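[tukura-walkers] Re: Skonora hut in April, what do we need to bring
Kofi Gyamfi
March 2025

Renato Lumanlan wrote:

> Hi all, first time at Skonora for me. Is there bedding at the hut or do I
> need a full sleeping bag? Also how cold does it get at night, the hut page
> says 2,420 feet and nothing else. And is the deposit still $100 or did it
> go up? Happy to drive two people if the bus is a pain.
> Renato

Hi Renato, quick answers, on lunch.

Bedding: mattress and one blanket each. Bring a sleeping bag anyway, or a liner plus something warm. Last April I had the liner only and slept in my hat.

Deposit still $100, goes to Lucian, not to the hut. Please put your name on the transfer, he had three with no name last time and it took him ages.

Cold: yes. The stove does the main room fine, upstairs gets nothing. Layers over one big coat. Base layer, a hooded top you can sleep in, thin shell. No cotton socks. Dark colors are fine but pack one bright thing, the gully path is gloomy late in the day and it helps whoever is at the back.
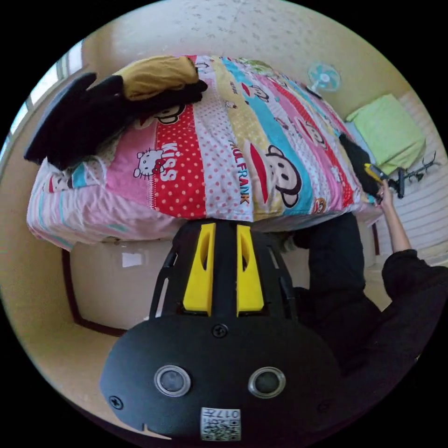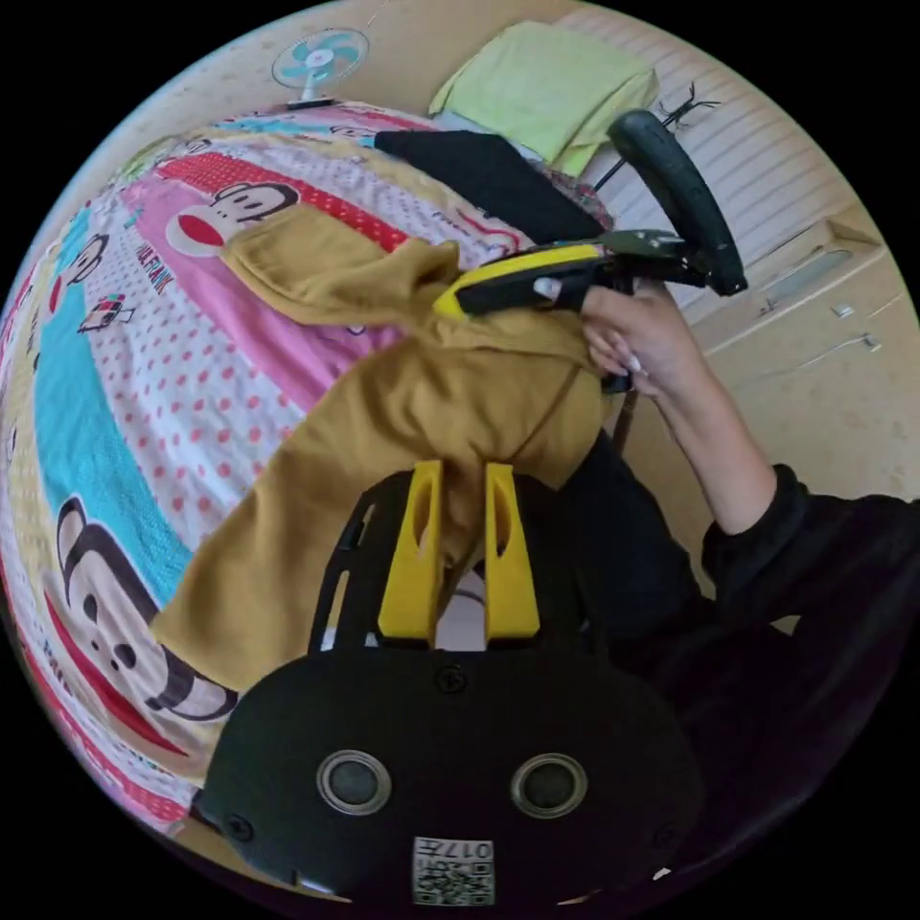
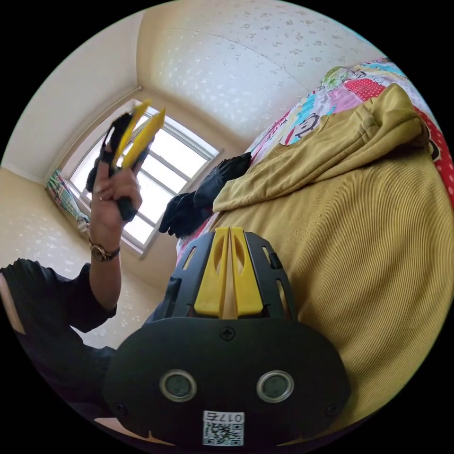
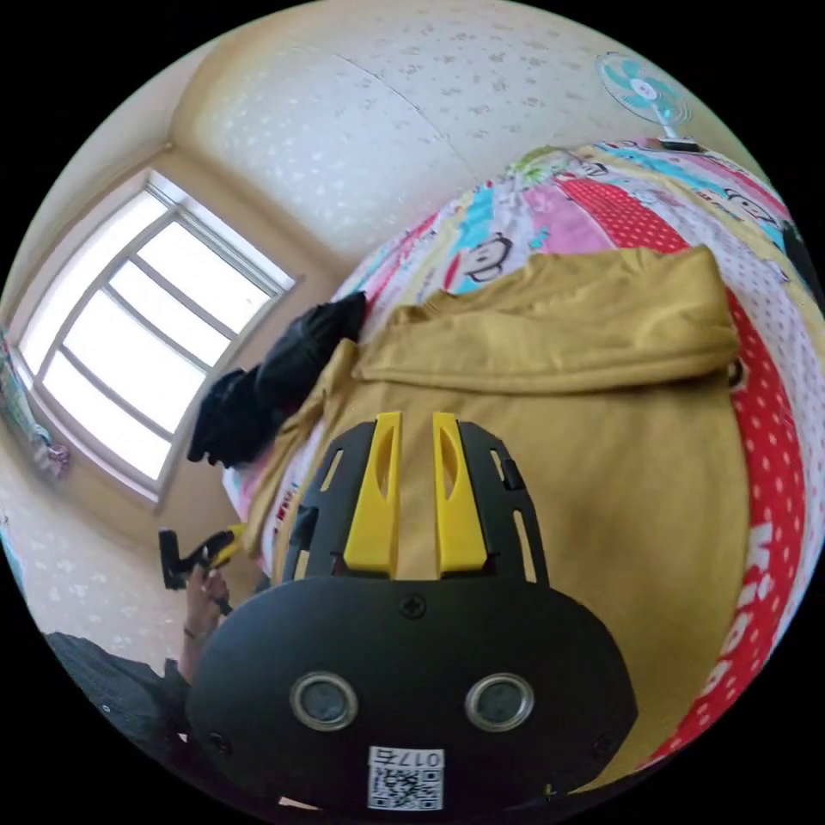 Second and fourth: mustard yellow, with a hood – that sort of color.

Food: Gaëtan is doing the big dinner again, everyone else brings thier own breakfast and trail lunches. Tell him NOW if you don't eat something. There are pots and plates up there, no sharp knives worth the name.

Getting there: 724 bus to Ogilvie, then the forest track, two hours with a pack. If you really can drive two that would be great, Raphaël has the bad knee and would like to skip the track. Parking is at the Fokska end, small lot, gate code to follow when I have it. Do not park in front of the barn!!

Water: the outside tap was still off when I called. Bring enough for the first evening, we can boil from the stream after that.

Oh and headlamps. Check the batteries befroe you leave, not on the stairs.

Still two bunks free, first to reply gets them. Won't be on email much till tonight.

Kofi

> PS from Renato: can I bring the guitar

Yes. Your back though – it's uphill all the way.

Recent in this list:
Lost glove after the Fokska loop
Boots, size 10, hardly worn
Lift shares for Skonora
Ogilvie ridge: new stile, muddy

Contact the list owner | © Tukura Walkers | Back to top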